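About Us

Share 11 | Comments 0

Who we are. Short version, as the newsletter is due at noon and this page has been half finished since September.

Kulach is a small Jewish community school. After-hours Hebrew, bar and bat mitzvah tutoring, holiday programs, a bit of adult learning in the evenings. We rent upstairs at Tivach Hall, side door, buzzer marked Testa (old tenant, still haven't changed the label). Kids from five up. Adults any age, no Hebrew needed.

Started by Loredana Pellegrini with four families and a box of photocopied alef-bet sheets. Her own kids were the first students. She'd grown up a long way from any synagogue and learned her parsha off cassette tapes, on and off, over one winter. Didn't want that for her girls. There are 52 kids on the roll now and the sheets have been retyped. Mostly.

We're not attached to one movement. Some families keep Shabbat, some come for Pesach and the High Holy Days, plenty have one Jewish parent. Everyone learns the same material and gets the same honour of an aliyah when the time comes. Boys and girls both read from the Torah. If your family does things differently tell us early and we'll work it out with your rabbi.
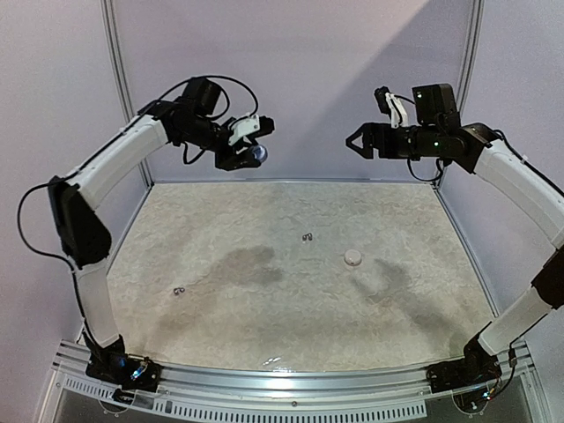

Bar and bat mitzvah tutoring runs one on one, half an hour a week, usually starting a year and a bit out. Dario Bassi takes most of the students for trope and haftarah. He records each portion slowly, then at normal speed, and the kids take it home on their phones. Pierina Bortolotti does the d'var Torah side. She will not write it for them, please stop asking. She will sit there through nine drafts though, and she makes a very good cup of tea.

Each student also picks a mitzvah project. Past ones: sorting tins for the food bank, reading to residents at an aged care home, a knitting drive that made 432 squares and then took the parents most of a year to sew togther. Size doesn't matter to us. It should be something the kid chose.

Staff, quickly:

Loredana Pellegrini, director, teaches the little ones
Dario Bassi, Torah and haftarah
Pierina Bortolotti, d'var Torah, Jewish history, library
Zerrin Işık, modern Hebrew, teens and adults
Amirul Rahman, office, enrolments, keys, everything else

The library is open whenever class is on. 612 books, a lot of them from one retired cantor who was moving to a smaller flat. Siddurim, cookbooks, a shelf of Yiddish nobody on staff can read well, picture books with the corners chewed. Borrow what you like, write it in the green notebook.

Fees are on the enrolment form. If they're a problem talk to Amirul, it stays with him. The Brirnance Fund covers part or all of the cost for families who need it and we've never turned a kid away over money. Don't intend to start.

Classes start at 4 pm, doors from 3:45. Snack provided, kosher and nut free. Please dont send extras. Adult Hebrew is at 7.30 in the evening, same room, bigger chairs.

New families can sit in on a class before signing up. Email the office or just come up the stairs and ask for Loredana. Enrolment for next year opens in September, tutoring spots go first.

Share this page | 11 shares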